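Werkon kitchen cell, notebook
Feb 11, 2019
Entry: Zixuan Lu. Comments from Ajith Pai added where initialled.

Carried over from the last entry: the shift pattern, the handover sheet, the spatula hand-off, and whether the rinse station moves. The first two are done enough to write up. The third takes most of this entry. The rinse station is still where it was.

Shift pattern

The Werkon canteen ran January with the arm on the sorting and laying-out side and the cooks on everything hot. Before that the job was shared. Whoever had a free pair of hands emptied the washer, sorted the tools by type and put them out for the next service. It was written into no one's duties and it took place in gaps of a minute or two all through the morning.

The arm takes that work in one block. It starts when the washer is unloaded and runs until the trays are full or something stops it. On paper this frees up 60 minutes of labour per service. I have used that figure in the report to Ernska because it is what they asked for, but I want it noted in the book that the minutes were never in one piece. They were crumbs between other tasks. Taking away crumbs does not give anybody an hour.

What the cooks report, in the order they raised it:

They stand still more. The sorting was something to do while a pan came up to heat. Two of them said the waiting feels longer now, and one has started doing the labels in those gaps, which used to be a job for the end of the shift. So the end of the shift is shorter, and that part is liked.

They look for tools in a different way. When people laid out the tools, each cook had habits and the others knew them. The ladles would be on the left if a certain person had been on. Now the layout is the same every day and new starters find things at once. The longest-serving cook finds it slower, by her own account, and has asked if the layout can be mirrored for the second bench. It can. It is a change to the placement table and nothing else. Logged as a request.

They do not want to be the one who clears a stop. This came up from everybody. See next section.

AP: The label work moving into the gaps was not planned and should go into the report as a change of duties. If it stays, somebody needs to agree to it.

ZL: Agreed. Added as a separate line.

Stops and who clears them

The arm stopped 9 times over the last full week of running. All were soft stops, where the cell waits for a person to confirm and go on. The log gives the cause as grasp not confirmed in most cases, and the rest were the tray sensor.

The time lost per stop is small. The trouble is that clearing one means washing hands, walking round the bench, reading the panel, pressing confirm, and washing hands again before going back to food. The cook loses the thread of whatever was on the stove. The cell counts the stop as short because it only counts from the alarm to the button. It has no idea about the hand washing.

We have agreed to try a fixed person per service for clearing. That person is not on the stove. On the current rota this is the pot wash position, and they have been shown the panel. Their view was that it is easy enough but it should be in the job title if it is in the job. Passed to the canteen manager with the label question, as it is the same question.

One practical change made the same day: the confirm button now also accepts the foot pedal. We had a spare input and the pedal was in the box from Badidlow. It saves the second hand wash. It does not save the walk.

AP: Check that the pedal cannot be pressed by a trolley wheel.

ZL: Checked with the bench trolley. The guard is high enough. Not checked with the delivery cage, which does not normally come this far in. Will check.

Handover sheet

The old sheet had a box for tool counts. The person going off shift filled it in, and in practice copied the line above. The cell now writes its own count and the box has gone.

The sheet has been used more since the box went, which I did not expect. The free text part used to be blank most days. It now has remarks such as a loose handle on a whisk, a chopping board starting to split, the tongs that spring shut. The arm does not notice any of these. A whisk with a loose handle is a whisk as far as the classifier is concerned, and it will be laid out with the others. Under the old arrangement the person sorting would feel the handle turn and throw it in the box for repair without writing anything down.

So inspection was part of sorting, and we took the sorting and left the inspection with no owner. The sheet is catching some of it. I do not think a sheet should be relied on to catch all of it.

Proposal: one tray in each load goes past a person before it goes out, and the person handles every item in it. Which tray is chosen by rotation so that each tool type comes round. Cost in time to be measured. Du has done something close to this on their bakery line and has offered to send the form they use.

AP: Rotation by tool type will miss a fault for as long as the cycle takes. For whisks and anything with a joint I would look at every load.

ZL: Fair. Split list to be drawn up: jointed and two-part tools every load, one-piece tools by rotation.

Lighting

Short note. The overhead panels were changed to the diffuse type and the false edges from shadows have gone from the log. The cooks prefer the new light at the bench and dislike it at the pass, where it makes sauces look flat. The panels at the pass are going back to the old type. It does not affect the cell.

Spatula hand-off

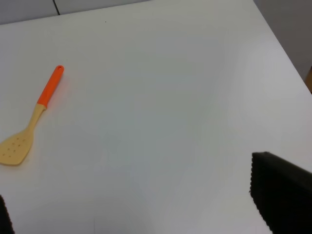
The spatula is the tool we have spent longest on, and the reason is that people and the arm want to pick it up from different ends. A cook reaches for the handle. The arm, on the first settings, went for whatever was nearest to the middle of the detected shape, and then set the tool down with the handle pointing wherever it happened to finish. The cook then had to turn it round, usually with the other hand busy. For the colour segmentation this type is a convenient one, with the orange handle changing to beige at a clean line partway down, so the handle can be masked separately from the rest and its direction taken from the mask alone. The beige end is the harder half. It is pale on a white top and the faint shadow along the right side is doing a good share of the work of separating it. I would not want to depend on that after what was just changed overhead.

Three options were talked through with the cooks at the bench.

Option one, grip the handle. Best for finding it, and it keeps the pads off the part that touches food. But the arm then holds the part the cook wants, so this only works for laying down and never for passing over.

Option two, grip the shaft just below the colour change. The handle is left free. The pads come nearer to the blade than the hygiene plan allows without a pad wipe between items, so it adds a wipe to every cycle.

Option three, grip the handle, lay the tool down in a fixed slot with the handle towards the aisle, and drop the idea of passing over altogether.

The cooks chose option three straight away and were a little surprised that we had considered anything else. None of them wants to take a tool out of a gripper. They want it to be in its place when they reach back for it without looking. The pass-over was our idea and it came from the original specification, where it was written as a feature. I have struck it out of the specification and put the slot in its place, with Ajith to countersign.

This also removes the need for the proximity slow zone on the aisle side, since the arm has no business reaching there. The zone stays in the controller until the safety review says otherwise.

Still open on the spatula: the direction estimate from the mask has a possible flip when the handle is partly covered by another tool. The hanging hole near the tip would settle it when it can be seen, as it is only at one end of the handle. It is small at this working height and I have not tried to detect it. The simpler fix is to spread the tools out first so that nothing is covered, which costs one extra sweep per load.

AP: Try the sweep before writing a hole detector. Also, not every spatula they buy will be orange. Ask purchasing if they can hold to one type.

ZL: Asked. Purchasing will hold to one type as long as the supplier does. The cooks were not asked before I asked purchasing, and one of them prefers a steel turner for the flat grill. Steel turner to be kept out of the cell and hung by the grill as it is now. I should have gone to the cooks first.

Actions

ZL - mirror the placement table for the second bench, after the current week's loads are finished.
ZL - pedal guard against the delivery cage.
ZL - extra sweep, log the cycle time with and without.
ZL - pale tools on the white top under the new panels, repeat the segmentation runs with a grey mat and without one.
AP - countersign specification change, pass-over removed.
AP - split list for hand inspection, jointed tools first.
Both - meet the canteen manager about labels and stop clearing as named duties. The pot wash staff to be in the room for that one.

Rinse station: still waiting for the plumber's drawing. If it moves to the far wall, the walk to clear a stop gets longer and the pedal will have to move with it.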